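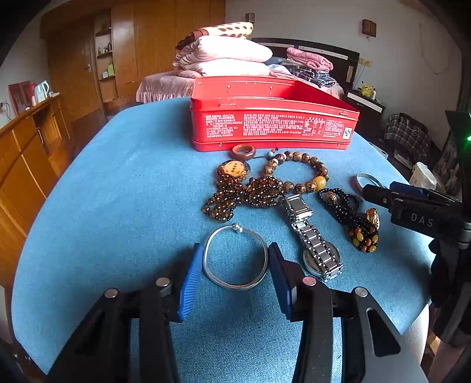

Nelli Tikkanen

Section 4. Sorting and putting away your jewelry

By now you should have your Goltow tray inserts out of their wrapping and the felt side facing up (if they slid around in the carton, just press the corners flat again, they are very forgiving). This section takes you through getting a mixed pile of bangles, beads and watches out of an old tin and into the right compartments. Please don't rush it. Most of us have not looked at some of these pieces in years, and half the pleasure is in finding them again!

What you need: a thick cloth, the tray set, a soft brush, and the small cotton bags from packet 161.

1. Spread the cloth over the table before you open anything. A textured cloth like the blue one is lovely for this, and it doesn't matter a bit if it bunches up in the middle. Round beads roll, and a few folds will stop them.

2. Stand your box or tin at the back with the lid open, and lift the pieces out by hand, one at a time. Tipping the tin over is quicker, I know, but it is how cords get caught on clasps.

3. Lay the hard metal pieces down first. Plain bangles go in the wide slot, flat, with any knot or clasp toward the top where you can get at it.

4. Watches with a link band go in face-down while you work, with the folding clasp left open. Turn them over once they are in the padded compartment, and close the clasp then.

CAUTION: Lay the face on soft cloth only, with no grit or loose beads under it.

5. Next come the long strands. Coil a beaded necklace in loose loops and set the pendant beside the coil. If your pendant has printed characters on it, as some round amber-colored ones do, slip it into a cotton bag so that nothing rubs against the print.

6. Place bead bracelets around the outside of the coil, one to a compartment. A strand with a little charm on it — an animal, say — should sit with the charm uppermost.

NOTE: Ring-shaped stone pendants and single beads on a cord belong in the shallow row, part number 192. Wind the cord once around your finger and tuck the end under. Never pull a knot tight to make it fit.

7. Brush out the empty tin, corners included, and go easy along the rim if there are rivets. Keep the tin. It makes a very good home for spare cords and clasps.

8. Slide the full trays into the Wihongi drawer frame, heaviest at the bottom, and push until you feel the stop.

If a compartment turns out too small for a wide bangle, lift out the divider (see Section 2) and store it behind the back rail. Replacement dividers are listed under 631.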